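Night School on the Nunton Path

We are up to 67 evening drives with Vustus, and I can report that teaching a robot to follow a path by remote control is mostly a matter of being very dull on purpose. You hold the sticks, you keep to the pavement, and everything you do goes into the log as a lesson. Sneeze, and you have taught it to sneeze.
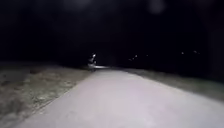

Urs Hofstetter drives the best laps, to his great satisfaction and our mild annoyance. He learned on the Kontogiannis controller, the one with the stiff left stick, and he refuses to use the new Hiller set because it is "too willing." His steering trace looks like it was drawn with a ruler. Mine looks like a seismograph in a bad year. 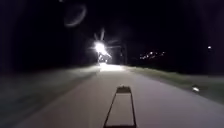 Steering after dark is a different skill from steering at noon, and the daytime drives don't carry over as well as we hoped. The first night model liked to drift toward whatever was brightest. You can see the temptation: one streetlight blazing away beside the path, and not much else but black. So the drivers now hold their line all the way up to the lamp and past it, over and over, until the logs are full of people ignoring it. 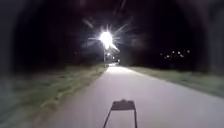

We also record corrections. The driver lets Vustus wander toward the grass, then steers it back, and only the steering back gets kept. New drivers find the wandering part much easier. 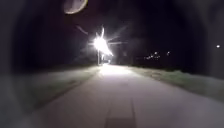

The target is 100 clean night drives by March, then 120 if the batteries hold up. Sign-up is on the sheet by the charging shelf. Bring gloves, and please stop labeling your own drives "excellent."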